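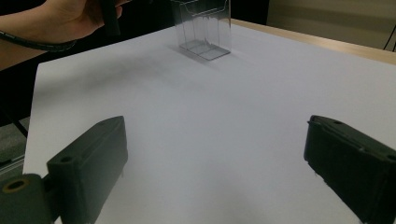
The Stenlow Hand Gripper
A hand-held teaching tool for showing a robot how a job is done

From Runlow. In stock, made to order in left-hand and right-hand cable versions.

If you have ever tried to explain to a new coworker how to pick up something awkward, you will know that words only get you so far. Sooner or later you take the thing out of their hands and say, let me show you. The Stenlow is built for that moment, except that the coworker is a robot arm. You hold the gripper, you do the job the way you would like it done, and the recording goes on to become training material for an arm fitted with the matching pair of fingers.

We have been making teaching tools at Runlow for a good while now, and the Stenlow is the one we are fondest of. It has no arm to drag around and no joystick to learn. Most people are comfortable with it by the end of their first morning, and we have had customers hand it to a visiting aunt with perfectly usable results (thank you, and please say hello to her from us).

What it does

The Stenlow has two fingers that close toward each other, a trigger to work them, and a camera mounted so that it looks out between and past the fingertips. While you work, it records the view, the opening of the fingers and the movement of your hand, all on one clock. When you let go of the record button the take is saved, and you are ready for the next.

Because the camera travels with the fingers, the view in your recordings is very close to the view the robot will have later on. You can teach at one table and run the arm at another, or in another building, provided the arm carries the same fingers and the same camera mount. We do ask that you keep the mount screws at the setting marked on the bracket. It is a small thing and it saves a great many phone calls!

Hand teaching or remote control?

We sell both, so please believe that we have no favorite here. Well, perhaps a small one.

With hand teaching you hold the Stenlow and the robot need not be in the room. It is quick, it feels natural, and you get the benefit of everything your wrist already knows. It suits light objects, table work, and jobs where you want many short takes with the object in many different places.

With remote control you move a handle and a real arm follows. Our Trilton controller does this, and it is the better choice when the arm's own reach or strength matters – lifting something heavy, say, or working close to a wall where the elbow might catch. It is slower, and you do feel at first as if you were writing a letter with somebody else's hand. Plenty of our customers collect most of their takes with the Stenlow and then add a smaller set with the Trilton to finish off. The two save to the same file format, so you can mix them freely.

Working with clear objects

This is the question we are asked most often, so it gets a section of its own. Clear plastic is hard for any camera. The walls of a see-through holder hardly show, the edges come and go as you move, and what the camera mostly sees is whatever happens to be standing behind it. People manage because we have handled a thousand such things and fill in the rest. A robot has to be shown, patiently, a good many times.

Padmavathi Raju, our applications lead, has spent more hours on this than she would care to add up, and her advice is below more or less as she gave it to us.

Cover the table with a large sheet of plain white paper. A thin wall and a faint shadow both read far better against white than against wood grain, and the shadow is a real help in telling where the object stands.

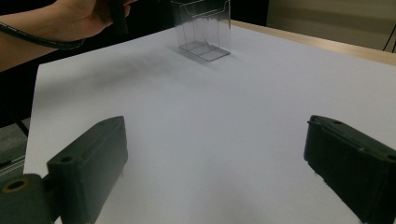
Start each take with the fingers wide open and some way back from the object, then come in slowly enough that you could stop at any point. A rushed approach teaches a rushed approach. Grip thin walls gently, too, and watch for bowing. If a wall bends in your fingers it will bend in the robot's as well, and the robot will be less sorry about it.

Change where the object stands from one take to the next, and turn it now and then. Ten takes from one spot teach the arm a good deal about that spot and very little about the object. Move the lamp, or teach part of the set later in the day, so that the shine on the plastic falls differently. And if a take goes wrong, keep it but mark it. A slip followed by a calm second try can be some of the most useful material you have.

Padmavathi also likes to leave the ordinary background alone. Her feeling is that a wall, a bit of floor and whatever else belongs to the room will be there when the robot works, so it may as well be there when the robot learns.

The fingers

Each finger is a single dark block with a replaceable rubber pad on its inner face. The pads are matte, which keeps stray shine out of the picture, and soft enough to hold smooth plastic without squeezing hard. They do pick up dust. Wipe them with a damp cloth at the end of the day and let them dry before you put the tool away. Please don't use alcohol on them, which makes the rubber go stiff and, in time, a little slippery.

Fingers come off with the small hex key in the lid of the case. Always change them as a pair, and always run the opening check afterward (it takes less than a minute and the software walks you through it).

What comes in the case

Stenlow hand gripper with camera
One pair of fingers, pads fitted
Two spare pairs of pads
Cable, with strain clip
Hex key and cloth
Printed guide, in large type
A license for Acharya, our recording and review software, for one computer

Not included: the robot arm, the arm-side fingers and the Trilton controller. The arm-side fingers can be added to your order, and we recommend buying them at the same time so that both pairs come from one batch.

Specifications

Weight, without cable: 800 grams
Longest single take: 20 minutes
Takes held in memory before you need to copy them off: 800
Finger drive: trigger, spring return
Power: through the cable, from the recording computer
Hand: please state left or right cable exit when ordering
Part number for spare pads: 31

Setting up

Plug in the cable, open Acharya and wait for the light on the back of the grip to stop blinking. Close and open the fingers fully, twice, so the software can find both ends of the travel. Point the camera at the table and look at the preview. You want to see both fingertips and a generous stretch of table beyond them. If one fingertip is missing, the mount has been knocked, and the guide shows how to set it straight.

Then do one take that you don't intend to keep. Pick something up, put it down, and play it back. Ritva Valtonen, who runs our training days, makes everybody do this, old hands included, and it has caught a smudged lens more often than anything else we could name.

Looking after your wrist

A light tool still gets heavy when you hold it out in front of you. Rest your elbow on the table between takes, switch hands if your version allows, and stop for a proper break before you feel that you need one. Tired takes look tired. If two of you are teaching the same job, swap over often. The robot gains from seeing more than one person's way of reaching for a thing, and the company is nice.

Questions we hear a lot

Can I use the Stenlow with an arm from another maker? Very often, yes. The arm needs to accept our finger bracket and to take position commands from a computer. Write to us with the model and we will tell you plainly whether we have tried it.

How many takes will I need? It depends so much on the job that we would rather talk it over than print a number. A simple pick from an open table needs far fewer than setting a clear box into a tight slot.

Does it matter if my other hand shows up in the recording? A little is fine. Try to keep it away from the object and the fingertips while the gripper is doing the work, unless helping with the other hand is part of the job you are teaching.

Can I lay the tool down in the middle of a take? You can, but please pause first. Otherwise the recording will faithfully include you putting it down, and you may be surprised at what the arm makes of that.

Do you take tools back for service? Yes. The yearly check covers the camera mount, the spring and both pads. The workshop closes for part of July, so if yours is due in summer, do send it early.

Training days

We hold small training days at our own workshop, with Ritva at the front and coffee at the back. The next one with places left is Thu 26 March. Bring an object that has been giving you trouble – clear, floppy, shiny, whatever it may be – and you will spend the afternoon teaching with it. Lunch is provided, and there is parking behind the building.

Ordering

Orders and quotes go through the form on our contact page. Tell us what you hope to teach, which arm you have (or are thinking of), and whether you need the cable to leave on the left or the right. If you are still making up your mind between the Stenlow and the Trilton, say so in the notes and Padmavathi will call you back for a chat.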